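Home | Forums | Lettings & Landlords | New posts | Log in

4 min read

Letting out a big house while we're away - agent wants 200 a month on top

glenys_ackroyd
We're moving abroad for work in August and want to let the house for a year. It's six bedrooms with a coach house at the back. Kinsella valued it at 4000 a month, and on top of their percentage they want 200 a month for "estate oversight". Is that normal for a larger place?

ODunne
No. I let a similar sized house through Drivis and paid the percentage and nothing else. Ask what the 200 covers and get it in writing.

Lina J
It depends on the house. Ours has a pool and a long drive, and the agent was out there twice a month dealing with the gates. I'd have paid it gladly. If you're abroad you can't pop round.

ODunne
A gate repair is a gate repair. You pay for it when it breaks. You don't pay every month in case.

shona_c
I'd worry more about the 4000. Big houses sit empty. Mine was on for 75 days and I took a good bit less in the end. The agent had talked it up to get the instruction.

glenys_ackroyd
Thanks. 75 days would hurt, we'd be covering the mortgage from over there. Did you drop the price in one go, Shona?

shona_c
Two steps. I should have done one. The people who came round after the first cut all asked if it was going lower.

Ruairí M
Have you told your lender and your insurer? Our insurer put us on a different policy once the house was let, and it cost 234 more for the year. They also wanted the coach house listed separately.

glenys_ackroyd
Lender yes, insurer no. Will ring tomorrow. We'd planned to keep the coach house locked with our furniture in it.

Lina J
Then make sure the tenancy says so. Ours said "the property" and the tenants took that to mean everything inside the walls, which was fair enough.

ODunne
Agree with Lina on that one. Still don't agree about the 200.

glenys_ackroyd
Update - Kinsella have dropped the monthly fee but want to charge for each visit after the first four. Olura quoted a flat percentage with quarterly visits included, so I'm leaning towards them. They also think the rent should start a bit lower, which fits what Shona said.

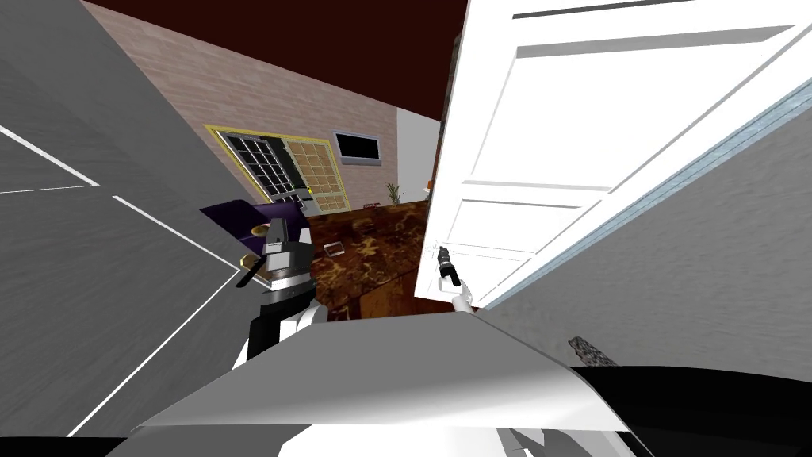 I've asked them both for a sample inventory and I'll post again once I've read through them.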